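Plinel Workshop Users' Group
Minutes of the January meeting

Held in the ground floor meeting room, Plorkmont. The meeting opened at 4 p.m.

1. Minutes of the previous meeting

Agreed as a correct record, subject to one change. Under item 6, "shelf" should read "shelving bay".

2. Matters arising

2.1 The replacement blind for the east window has been delivered and is waiting to be fitted.

2.2 The quotation from Greco for re-covering the stools was received. It was judged too high for the number of stools concerned. A second quotation is to be sought from Dustel.

2.3 The sink trap has been cleared. Water still drains slowly when both taps are run. Building services to be asked for a second visit.

3. Cables and leads on the work tables

3.1 The group considered the state of the white work tables at the end of the working day. Leads are being left out on the table tops, mostly thin ones without labels. Users arriving the next morning do not know whether a lead is in use, spare or faulty, and tend to leave it where it is.

3.2 It was reported that the drawer unit by the door contains leads of all kinds mixed together. Several are knotted. Two members said that they now bring their own and take them home again.

3.3 The current rule states that tables are to be "left clear". There was discussion of whether a single lead counts as clear. The view of the meeting was that it does not, and that the wording should say so.

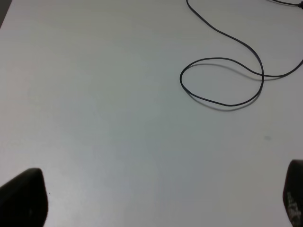
Item 3: black cable lying in a loop on a white table top.

3.4 Coiling. Loose loops that cross over themselves catch on other items when pulled, and tight winding round the hand strains the lead close to the plug. It was agreed that leads should be coiled in wide, even turns and held with a fabric tie. Wire ties and rubber bands are not to be used. Rubber bands have perished in the drawer and left marks on the sleeves.

3.5 Labelling. Each lead belonging to the workshop is to carry a label at one end, giving its length and type. Paper flags were tried last year and came off. Wrap-round labels are to be bought. The price given to the meeting was 80 pence a sheet, and the purchase was approved from the consumables budget.

3.6 Storage. Three options were put forward: hooks on the end wall, divided trays in the existing drawers, or a hanging rail under each table. The rail was rejected on the grounds that it would foul the knees of anyone seated. Hooks were preferred for leads longer than 2 metres, with trays for the remainder. Hooks are to project no more than 80 mm from the wall, to keep the walkway to its present width.

3.7 Unlabelled leads. Anything left on a table overnight without a label is to go in the box under the window. The box will be emptied at the end of each month. Leads in working order will be labelled and added to stock. Damaged ones will go to electrical recycling.

Action: workshop supervisor to order labels and fabric ties.
Action: stores to price hooks and divided trays and report to the next meeting.
Action: secretary to redraft the "left clear" rule and circulate it.

4. Cleaning of table tops

4.1 Adhesive residue has built up on the two tables nearest the extractor. The cleaning contractor wipes the surfaces but does not treat residue. Users are to remove their own tape and glue before leaving.

4.2 Abrasive pads are not to be used on the white surfaces. A plastic scraper will be kept at the sink.

4.3 A request for cutting mats was supported. Stores to check whether any remain from the previous order before more are bought.

5. Spending

5.1 The balance of the small works budget stands at £200. It was agreed to hold this for the hooks and trays under item 3. If the second quotation for the stools can be met from the furniture budget, no call will be made on small works.

5.2 A request for a second label printer was deferred.

6. Any other business

6.1 The lock on the tall cupboard is stiff. To be oiled in the first instance.

6.2 Users are asked to return the long ruler to its bracket. It was found behind the radiator on two occasions.

6.3 The lights over the back bench switch off while people are still seated there. Building services to be asked to lengthen the timer.

7. Next meeting

To be held in the same room. Items for the agenda should reach the secretary one week beforehand.

The meeting closed at 5.10 p.m.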